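Kitchen Chores, Small Table Set (README)

Hi! This is the readme for the kitchen chores set I've been putting together since April, mostly in the evenings. If you came from the Renis page, you want the older set, which has the drawers in it. This one is tabletop only.

I started it to settle an argument. Pieter De Graaf thinks a robot arm can tidy a kitchen counter right now, today, and I think it can tidy the counter it practiced on (big difference!). So we made a list of chores a ten-year-old would do without thinking, and I've been recording attempts and writing down how they went.

What's in it

There are 700 attempts, spread over 64 chores. Things like put the fruit in the bowl, take the bottle off the plate, open the toaster oven door, wipe the table. Each attempt has its own folder with the video, the arm's joint readings and a text file called notes. Please read the notes. I wrote them right after each try, so the spelling is terrible but the grumbling is accurate.

Every attempt gets a score from 0 to 6. A 6 means I'd let it do that in my own kitchen while I was in another room. A 3 means it got there but I had my hand on the stop button the whole time. Ye-ji Hong scored a chunk of them too without seeing mine, and where we disagreed both numbers are in the file. She is kinder than me about spills.

So can it do chores yet?

Kind of? Picking up one thing and putting it in a bowl is pretty much fine. Anything with a hinge drops the scores fast, and wiping is worse than I expected, because the arm has to keep pressing while it moves and it either skates or shoves. Clutter hurts too. The same fruit that scores a 6 alone on the table can score a 2 with pans and a colander next to it.

Toy food, a ketchup bottle and the toaster oven, plus one close view from the wrist camera (the second):

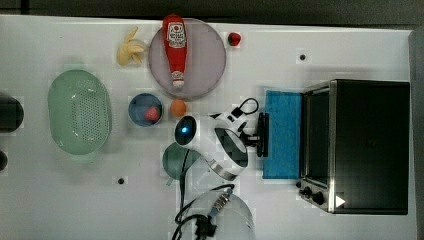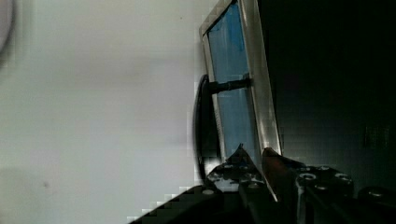
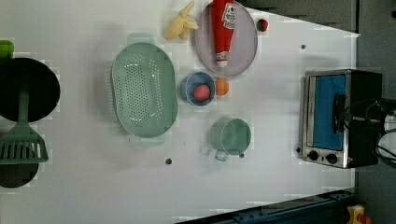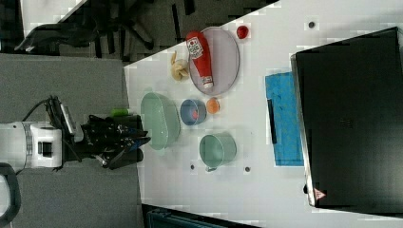 Speed is the other thing. Liudmyla Moroz asked me how long it takes to clear a table and I didn't want to tell her. Slow is okay with me if I can walk away, but for most of these chores I can't, so all I've done is trade washing up for watching a robot.

Known problems

The first 10 folders have the wrist video and the overhead video swapped. I know. I'll fix it when I do the next upload.

Some chore names changed halfway through ("put away" became "place in"), so search for both. Lieven Wuyts has a little script that merges them, ask him nicely.

Using it

Do what you like with it, just say where you got it. If you train something on it and it beats my scores on the hinge chores, please write to me, I'd love to be wrong and Pieter would be unbearable. Bug reports go to Kristof Lambrechts, who looks after the Dekker mirror as well. Put the folder number in the subject line or he won't find it.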